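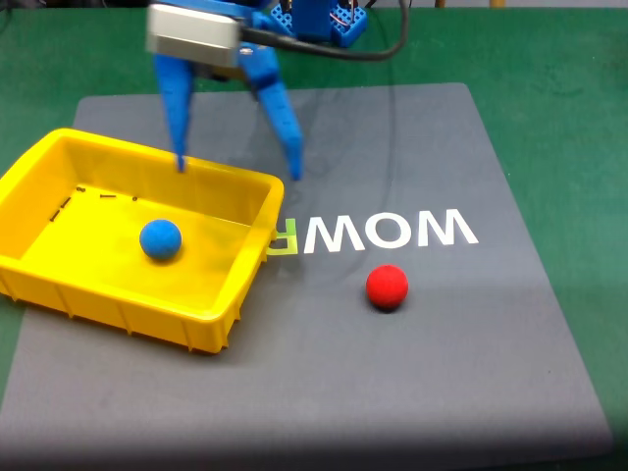

Photograph: Svyatoslav Ivanyshyn

The Tray by the Door

Gráinne Brennan keeps her house keys in a yellow plastic tray that used to hold seed packets. Before that it held her daughter's crayons, and before that it came home from a hardware store in Skarnbridge with a paint roller she threw out years ago. The tray has lasted longer than everything that was ever put in it.

"I don't remember deciding to keep it," she said. "It kept getting emptied and filled again."

Most houses have one. The shallow tray, with sides high enough to stop a marble and low enough to reach over, is one of the least discussed objects in the home. It has no single job. A bowl hides what is in it. A drawer has to be opened. A tray leaves everything where it can be seen, and it can be picked up and moved when the table is needed for supper.

Brennan has run a small home-organizing business in Evbridge for 20 years, and she has become particular on the subject. She brings trays to nearly every job. They are plain plastic and usually a strong color, on the theory that people put things back into something they notice. Yellow is her first choice. Clear plastic she avoids, since in her experience a clear tray is treated as part of the counter and things get piled next to it.

She also cares about the shape of the walls. Straight sides hold more, but small things get wedged in the corners and have to be dug out with a fingernail. Sloped sides let a coin or a screw be slid up and out with one finger. A thick rolled rim is worth paying for. It gives the hand something to hold, and it stiffens the tray so that it does not bow in the middle when lifted from one end. Ribbing on the outside does some of the same work and hides scuffs.

"Pick it up by a corner in the store," she said. "If it twists, put it back."

Underneath the tray, she recommends a mat. Plastic slides on a smooth tabletop, and a tray that slides will travel toward the edge every time someone drops their keys in it. A large dark gray mat is what she uses on her own worktable. It should be a good deal bigger than the tray, so that there is space beside it to lay things out while sorting. Dark gray shows up pale buttons, white thread and most paper clips. It is less good for black screws, and she keeps an old cream placemat for those.

The sorting itself she teaches in one sitting. Tip the junk drawer onto the mat, all of it. Anything that belongs in another room goes in a bag and leaves. Anything broken goes in the trash. What remains goes in the tray, and if it will not fit in a single layer, there is still too much. She does not use dividers at this stage. Dividers bought on the first day tend to fit the things people wish they owned.

One client in Dredthorpe, a retired bookkeeper, wrote down every item that came out of her kitchen drawer. The list ran to 426 entries, among them 49 rubber bands and a key to a car sold in the nineties. After an afternoon at the table, 136 items went back. The rubber bands stayed. Brennan did not argue about it, and says she has learned to let people keep one thing that makes no sense to her.

Not everyone in the trade agrees with her. The Navaratnam workshop, a two-room studio on the other side of Evbridge that makes fitted drawer inserts from beech, takes the view that an open tray on a table is only a tidier kind of mess. Its inserts are cut to the customer's own scissors, tape and pens, with a recess for each. They are handsome and cost a good deal more than a plastic tray. Brennan owns one. She says it worked well until she bought new scissors.

Her other rule has to do with time. A tray needs emptying, or it becomes the drawer again with the lid off. She does hers on the first evening of the month, usually with the radio on — receipts out, batteries to the recycling jar, stray hardware down to the basement. It takes less time than boiling potatoes. In October she skipped it and found two sets of spare keys, a dog license and a dental appointment card she had already replaced.

Washing is simple enough. Warm water, dish soap and a soft cloth will do, and a scouring pad should be kept well away, as it dulls the shine and gives dirt a place to settle. Ink comes off with rubbing alcohol if it is caught early. Old crayon is harder. There is still a purple line along one inside corner of Brennan's tray, under the keys, and she has stopped trying to get it out.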